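What Went Wrong With Our Hand (and What We Learned Fixing It)
Ketsara Srithong and Yupin Bunnag, Flolik project, final report

4. The fault

By June we were feeling pretty good about ourselves. The hand had done 275 grasps in a row with no complaints, and Yupin had already started on the poster! Then on grasp 289 the fingers closed on a water bottle and simply kept closing. The plastic crackled, the cap popped off, and we got a nice long drink of water across the bench before Ketsara reached the stop button.

We first blamed the fingertip sensors, and I'm sorry to say we spent 8 days on them (cleaning, swapping, swapping back again). They were fine. The trouble was in our own code. When a force reading came in late, the program reused the last one it had, and the last one it had was from before the finger touched anything. So as far as the hand knew, it was still squeezing air.

5. The repair

Now every reading carries a time stamp, and if one is too old the fingers stop where they are and wait. We also put a hard limit on motor current, which we really should have done at the start. Bottles stayed our main test object, as they dent so easily.
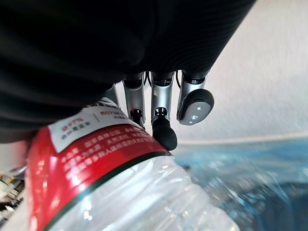

Why stop the fingers instead of opening them? A hand that lets go without warning can drop whatever it is holding, and with a full bottle over a bench of electronics we liked holding still much better.

We are planning a longer run of 1000 grasps with the new code, and Yupin has promised to keep the lids on tight.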